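Screening Notes: "Tullia" and the trouble with clever worlds

Mihret Belay's second feature got a full house on Wednesday, and I seem to be in the minority on it. People clapped. One man behind me clapped twice, once at the false ending and again at the real one.

Tullia is set in 2060, in a coastal city called Stirnham where memories are stored by a company, Steteck, and leased back to the people who had them. Our heroine (voiced by Lemlem Assefa, easily the best thing here) is a repair clerk who finds a memory on file under her name that she is sure she never had. Good hook. I was with it for the first 20 minutes.

Then the explaining starts. Every rule of the memory business gets its own speech, and most of the speeches go to Gbeho, a talking heron who follows Tullia around town and knows far more than a heron should. Kids may like him. I kept wondering why a film with drawing this lovely doesn't trust a viewer to work out what a locked cabinet means.

And it is lovely. Margit Söderlund's backgrounds are all watercolor, and the harbor at night is worth the ticket if you go on a discount evening. The flooded tram station too. But the characters move across them like they belong to some other movie, with hard outlines and very flat color, and I don't buy the claim in the program that this is a comment on memory. It looks like two teams that didn't talk much.

The running time is 141 minutes. There's a tight 90-minute film in there, and I'd guess Belay knows it, given how quickly the last act moves once the heron stops talking. The final scene between Tullia and her mother (Etenesh Abera) has hardly a line in it and did more for me than everything before it.

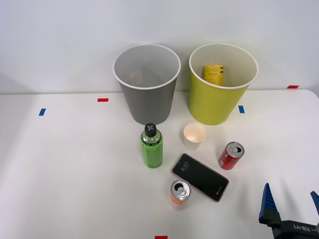 Two bins, gray and yellow-green, with a yellow carton in the second.

The program also calls this "the most original animated film of the decade." Maybe. I can think of three others with rented memories and a company behind the curtain, and one of those had a bird in it.

Eyerusalem Gashaw disagrees with me on nearly all of this and will make the case for Tullia in the next issue. She has seen it twice. I'm told the second viewing clears up the business with the 47 keys — I won't be checking.

Rating: 5.5. Subtitled, with one short scene that may upset younger children. It plays again through the end of July.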